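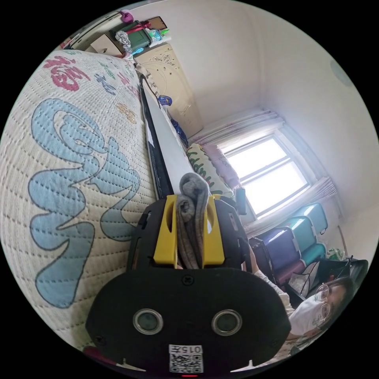 Home Previous Next Contents References

4.2 Wash survival of decorative stitching

Households in Dodusstead were asked how they launder embroidered bed covers, and 156 of them replied. The care label, where it had not been cut out, recommended a gentle cycle at 40 degrees. Most respondents regarded this as an opening bid.

Figure 2. Share of covers with loose threads, by age of cover and wash temperature.

Dense quilting held up well in both towns. Large satin-stitched motifs did not, and the Tolard sample was worse, a result we would like to blame on hard water but cannot, as the two towns share a reservoir. Courtois thread frayed later than Flillora thread at every temperature tested (Figure 2). Owners rarely noticed. Several described as "good as new" a cover whose lettering could no longer be read by either author. Ratings of condition given by owners are therefore left out of the model in Section 4.3.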